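Can a Machine Do Your Laundry Yet? My Take, Plus Folding Tips

My neighbor Loretta Whitfield asked me last Monday if she should hold off on teaching her grandkids to fold, what with all the robots coming. I laughed, and then I went and read up on it for most of an evening (there went my ironing). Short answer — keep teaching them!

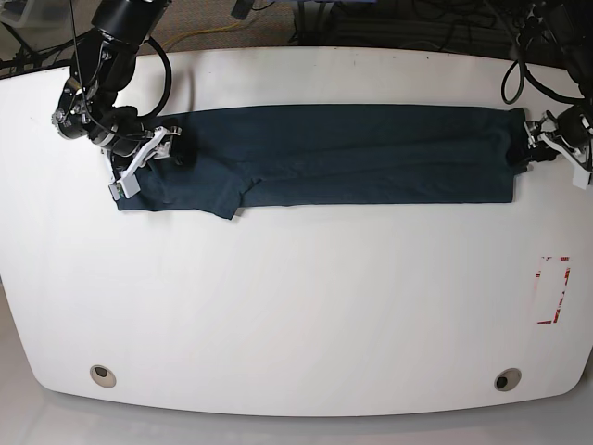
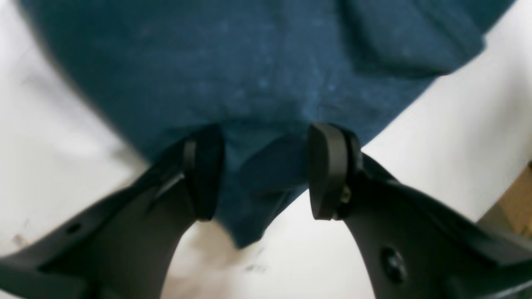

Robot grippers on dark teal fabric, first with two arms and then up close.

Folding is harder than it looks, and you know this if you've ever handed a basket to a teenager. A plate keeps its shape when you pick it up. Cloth doesn't. Grab a shirt by one end and the rest of it goes wherever it likes, and a machine has to find the edges all over again.

So what can they do now? Floors, mostly. My old Groka vacuum has been bumping around the den for 6 years and I'd miss it terribly. Dishwashers and dryers count too, if you ask me, since they're machines doing chores and we just stopped being impressed. My brother-in-law works at the Ostrowski cabinet shop and says it's the same there: the Stero saw cuts 111 panels to the same size without a fuss, but a person still sorts the rags and sweeps under the benches.

Until something better comes along, a few things that work for me:

Fold T-shirts lengthwise first, into a long strip, and smooth it with the side of your hand before you make the next fold.

Hold both ends and give the strip a little tug. Most of the small creases come right out.

Tuck the sleeves in flat. If one sticks out at the corner, open it up and start again — it won't get better in the drawer.

Pick lint off dark knits before folding. A strip of packing tape around your fingers is fine.

Do it on a table and not the bed. Your back will thank you, and so will your corners.

I timed myself on Loretta's pile and got through 27 shirts in 17 minutes, with coffee. She says her grandson can beat that. We'll see on Saturday!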